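Notebook, meal slips
15 November 2025

Went back over the July slips from Brutamthorpe because I still don't believe the headline number, and I'd like it written down why before we start quoting it to people.

For anyone picking this up cold: the counter at Mäkelä sells a prepaid lunch slip. You buy one with your own lunch, it goes in the jar, and a person who's short can ask for it. The summary going around says 392 slips sold in the month and calls that proof the town is looking after its own. Sold is all it proves. I went looking for how many were handed over and got an answer of "most of them," which I can't put in a table.

Things I think we know:
Slips are easy to buy. The person at the register asks every customer.
Asking for one means saying it out loud at the same register, with a line behind you.
Slips expire at the end of the month, and the money stays in the till. I read the back of one twice to be sure.

I'm not accusing the place of anything. They may well give away more than they take in. But an expired slip and an eaten lunch look the same in the sales total, and the sales total is all the summary used.
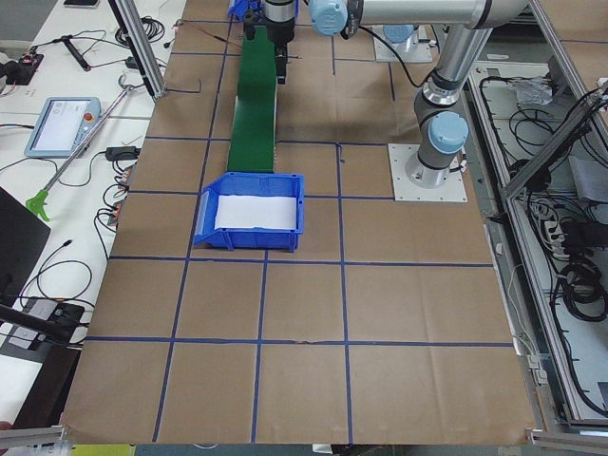
What the people who need it said

Only three of the people we spoke to near the Zurnudgate bus station had ever asked for a slip. Two said it was fine. The third said the food was good and he wouldn't do it again, because the woman ahead of him turned around and told him God bless you in front of everyone. She surely meant it kindly. He walked the long way past the place after that.

I keep seeing this conversation told from the buyer's side. Somebody sees a man with a backpack, feels awful about the state of things, pays for his chicken, drives home and writes a long post. I have felt that myself and have probably written that post. It still tells us next to nothing about what the man ate the next day, and I'd be careful about reading the mood of a whole country from one lunch, whether the mood is good or bad.

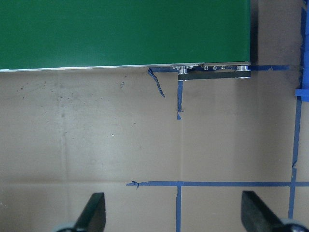

Same problem with the Skatanbridge comparison. The claim is that people there are "colder" because fewer slips were sold. Skatanbridge has a church kitchen that serves hot food on weekdays and asks no questions. Why would you buy a slip if the kitchen is across the street? I'd want the kitchen's numbers next to ours before I called anyone cold. Asked for them, no reply yet.

Also bothered by our own form. Question 17 reads "Has a stranger's kindness made a difference to you this year?" Who answers no to that, standing up, to a person holding a clipboard and a bag of sandwiches? Nearly everybody said yes and I don't think we learned anything. My vote is to drop it. If it has to stay, ask what the last thing was and when, and write the answer down in their words. 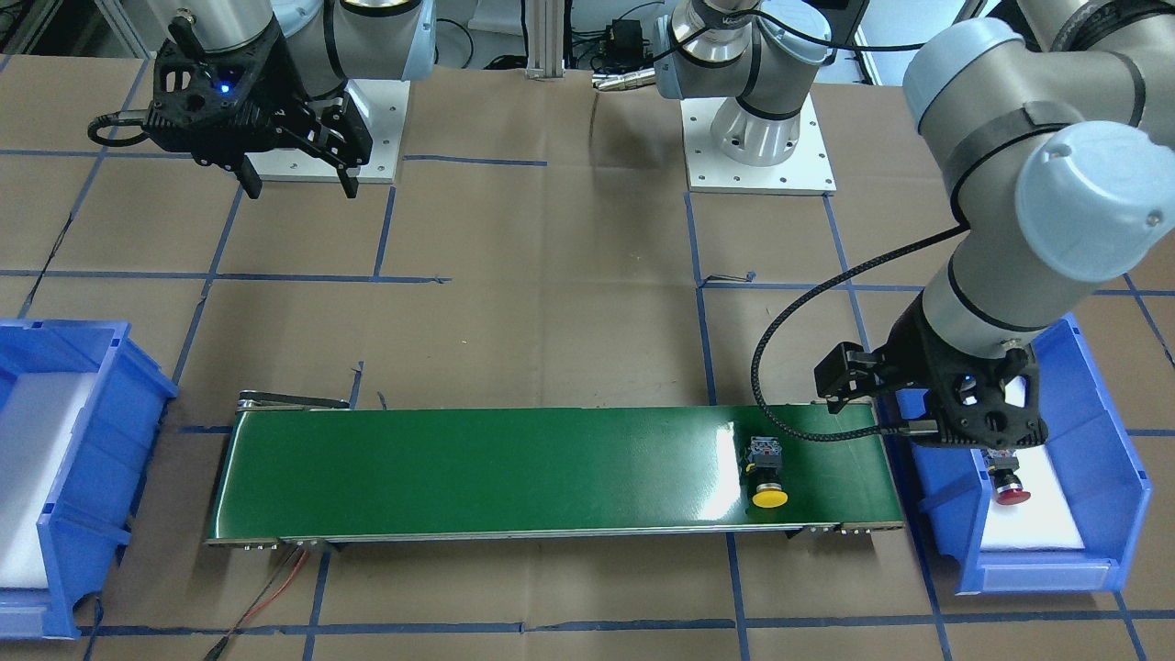
The drinking question should go too. It was added so we could say that slips don't go to people who drink, and that was a promise to donors which we had no business making. A man with a beer in his bag is still hungry at noon. If a donor wants the promise, the donor can stand at the register and smell people's breath.

To try next:
Mark redeemed slips with a punch and keep them in an envelope. Needs a yes from the counter staff, who are busy, so it may get forgotten on bad days. Put a note in the envelope for those days and leave the gap in the data.
A stack of slips at the bus station desk, so that a person can show up with one already in hand like anybody with a coupon. I expect more of them to be used this way. I also expect to be told they'll be sold on for cigarettes. Could be. We can look at that when we have it.
Leave the 392 out of anything we send out until there's a second number to set beside it.

Still open: whether the till money from expired slips could roll over to the next month. Asked at the counter and got a shrug, then a free coffee, and I paid for the coffee.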